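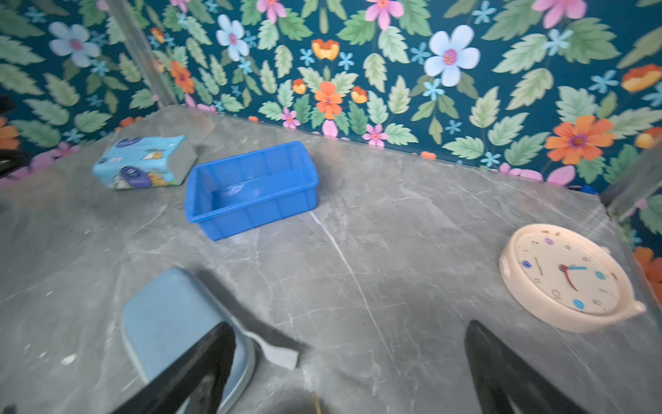

Clock on its back, bin, grippers. Morning all.

Right, house rules for the two-arm cell, as Marcelino Xavier keeps asking me to post them. Rule one - hands out before anyone enables an arm. Even for a second!

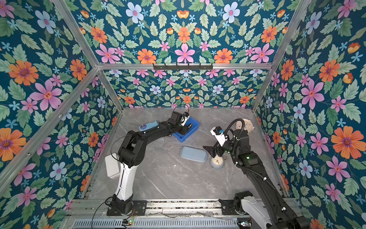 Rule two, say out loud which arm you're driving. We've logged 258 runs on Jisow this way and I still forget (sorry).

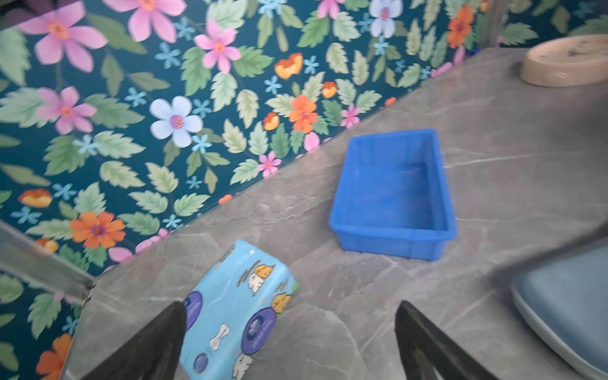
Rule three: same reset every time, and if you change the objects you write it down before the next run, please.

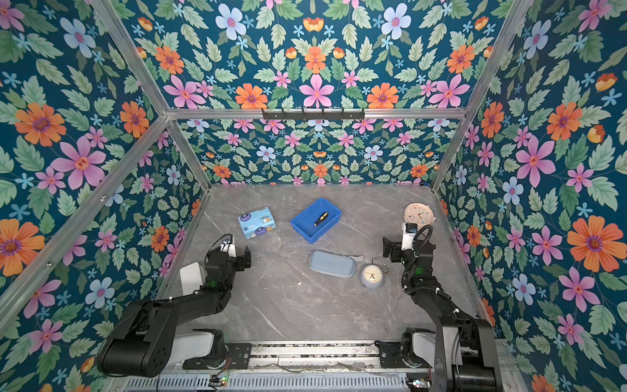 Rule four is cables. Look them over at the start and again after lunch. Wireck folks, what's on your list?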